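Budget week, again

Quick one becuase the form is due at noon tomorrow and I am still two line items short of a plan.

So. We have one arm. We want a second. The number I was given in April was 3,756 for everything that isn't the arm itself – table, mounting, cables, spare fingers, cameras, freight. Sounded like plenty in April. It isn't plenty.

What's gone so far: 703 on the mounting plate and the clamps from Rutherford. Fine, no complaints, heavy as anything, came in a box with no padding at all. Then 602 for the wrist camera and its bracket, through Clandska, who quoted me in the wrong currency first and then took nine days to fix it. I've kept both quotes in the folder if anyone wants a laugh.

Still to price:

Cables. Always cables. I had one line for cables in the first draft and Mahfuz Majumder crossed it out and wrote "double this" beside it. He's right, I doubled it. The right lengths matter too – we bought long last time and spent an afternoon looping the stuff up out of the way.

Fingers. Jendudard sells the rubbery tips in packs at 60 a pack. Two packs? I've put two packs. Might get through both by Christmas.

Table top. This is the one I keep going back and forth on. White and glossy is lovely to draw on, wipe it off, draw again, no tape residue. But it bounces the ceiling lights straight back at the camera. Matte costs more and you can't write on it with a marker. Our tasks are mostly block stuff, a shape drawn on the table and a block or two, so being able to redraw the shape is worth a lot to me. I think I'm staying with glossy and putting the difference into a diffuser for the lights. Ask me again tommorow.

Foam blocks are basically free, I'm not even listing them.

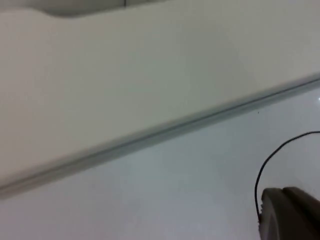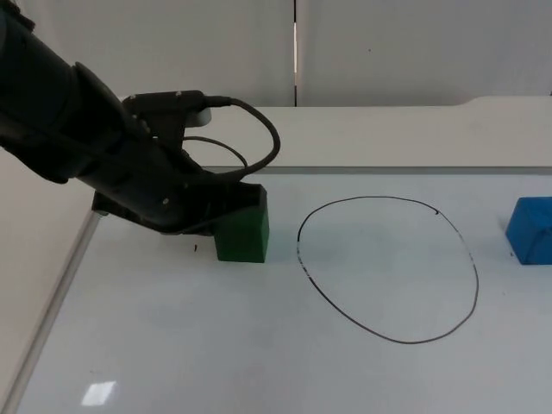 Freight is the other one. Rarus will ship the second arm on a pallet, and the quote says "to kerb", so that's us, a trolley and the side door with the bad hinge. I've added a bit for a tail-lift truck. If it gets cut I'll bring my brother-in-law and pay him in dumplings.

Things I left out of the last budget and regretted: a second power board. A decent lamp. Spare screws for the brackets, the tiny ones, which you cannot get at the hardware store on a Saturday, I tried three. Somebody's hours for setting up – I put down two days and it took closer to a fortnight, mostly calibration, and none of that showed up anywhere on paper.

Haven't decided whether to ask for a service plan. Rarus offers one per year per arm. With one arm I said no. With two I'm wobbling. The finance people like a plan because it's the same number every year, and I like it because I wouldn't have to learn what's inside the elbow joint.

Anyway. Two packs of fingers, doubled cables, glossy top, tail-lift. Going to type it into the form now before I change my mind on the table again. If you've bought a second arm after living with one for a while, tell me in the comments what you ran out of first.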